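A stopped robot is not always a safe robot

When people hear that a robot had a fault, they imagine an arm that swings wildly and breaks something. In my experience the more common fault is very quiet. 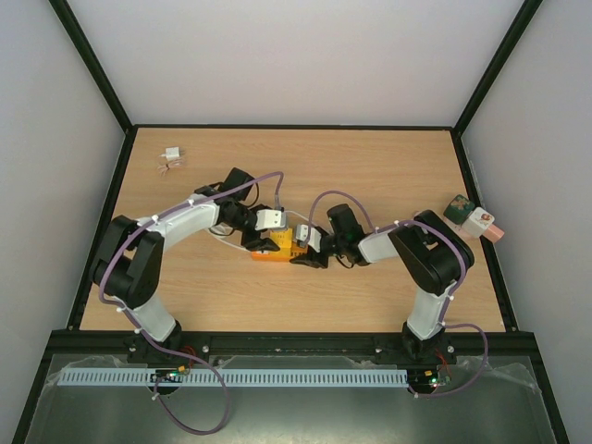

At Cunach, where I worked on the packing cells, we had such a case in September. Two arms shared one table and handed small boxes to each other. One arm lost its position signal for a moment and stopped, as it should. The other arm received no message about this. It kept its grip on the box and waited, with the motors still holding full force. The screen showed a green light and the word READY.

A colleague saw the green light and put his hand in to take the box away. At this moment the signal came back, and the first arm continued its movement from where it had stopped. He had a bruised finger and nothing worse. The log showed 14 stops of the same kind in the eight days before. All of them had cleared themselves, so the system had not reported any of them to us.

The report from Nieminen, the company that installed the cell, wrote "operator error." I do not agree with this. Of course he should have pressed the stop button first, and he knows it. But a person who reads READY on a screen has the right to believe that the machine is waiting for him.

My opinion is simple. A fault which clears itself is still a fault, and after it the machine must ask a human before it moves again. I learned this rule in 1993 on an old press at Jimdale, which had a key for the restart. You had to walk to the key, and on the way you looked at the press. Everybody complained about the walk – I complained also.

The manager's answer is always the lost minutes. In our cell a manual restart would take less than one minute each time. I calculated it for him and he said he would think about it. The two arms are working again now, with a new cable on the first one and the same software as before. I have asked for the restart rule in writing, and I am still waiting for the reply.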